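Section 3. Folding and Storing Towels and Mop Pads

This section covers the everyday handling of the beige terry pieces with white trim supplied with the Virág housekeeping set. Washing is covered in Section 2. Pieces must be completely dry before you start. A piece that feels cool along the trim goes back in the dryer on low.

You need a clear stretch of table longer than the piece when it is laid out flat. Wipe the table first and let it dry. Crumbs and lint catch in the terry and are hard to get out of the white edging.

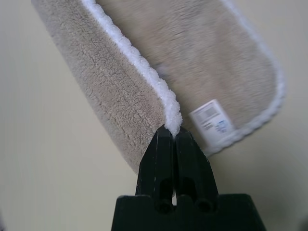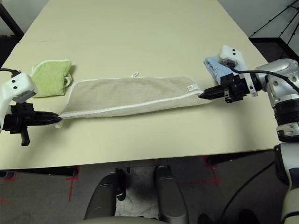
3.1 Before you fold

1. Sort the pieces by size. Do not mix sizes in one stack.

2. Shake each piece once, holding it by two corners.

3. Look over the white trim on all sides. Pull off lint by hand. If the stitching has come away for more than the width of a finger, set the piece aside for mending.

4. Find the care label. The label is your reference point for the rest of this section, so every piece ends up facing the same way on the shelf.

Note: Do not cut the care label off. Without it you lose the washing instructions, and the stub left in the seam scratches.

3.2 Folding into a long band

Use this fold for towels that will hang on a rail or go into a shallow drawer.

1. Lay the towel flat with the care label facing down.

2. Bring one long edge over to meet the other. Line up the trim. If one layer runs past the other, open it and start again. Tugging the top layer into place leaves a twist in the middle.

3. Turn the band over if needed so the label is on top.

4. Take one short end in each hand, close to the corners. Lift the ends slightly and draw them apart until the band lies straight. Stop as soon as it is straight.

5. Lower both ends and smooth from the center outward with the flat of your hand.

Caution: Do not hold the towel by the trim alone when you pull. Take hold of the terry together with the trim. The edging is sewn on separately and will stretch before the body of the towel does, which gives you a wavy edge that pressing won't fix.

If there is a hanging loop, leave it on the outside of the fold. A loop caught between layers makes a lump and the stack will lean.

3.3 Folding for the shelf

1. Start with the long band from 3.2.

2. Fold one short end in to the center line.

3. Fold the other short end in to meet it, then fold once more, as if closing a book.

4. Place the piece on the stack with the closed edge facing out.

Stacks should be no higher than the gap between your shelves less the width of a hand. On the Visgate 70 cm shelf, two stacks fit side by side with room to get your fingers in between. Three will fit if you push, but the trim on the middle one gets crushed.

3.4 Mop and dusting pads

Thick pads do not hold a flat fold well. Fold them once only, across the middle, and store them on their own shelf or in the lower drawer.

1. Brush the pile in one direction with your hand.

2. Fold the pad once, plush side out.

3. Lay it down without pressing on the fold.

Do not put towels on top of pads. The pile flattens under weight and picks up less dust until it has been washed again. If a pad has gone flat, run it in the dryer without heat together with a clean dry towel, then brush it by hand.

3.5 Rotation

Take from the top and return to the bottom. In a busy house it is easy to end up using the same few pieces over and over while the rest sit. Kenza Zerouali, who revised this section, keeps a strip of colored paper under the last piece put away and moves it each wash day. Any marker will do.

Pieces that have been through 60 washes should be checked more closely at the corners, where the trim wears first. Worn pieces can be kept as floor cloths. Store them apart from the others.

3.6 Common problems

The band comes out wider at one end. The long edges were not matched in step 2 of 3.2. Unfold completely and start again from flat.

The stack slides. The closed edges are not all facing out, or sizes have been mixed.

White trim looks gray. Usually lint from darker laundry. See Section 2 for separate washing.

Stale smell after storage. The pieces were put away damp. Wash and dry the whole stack, and leave the cupboard door open overnight before refilling it.

For replacement pieces, quote order code 2119 and the size.

Revised April 2022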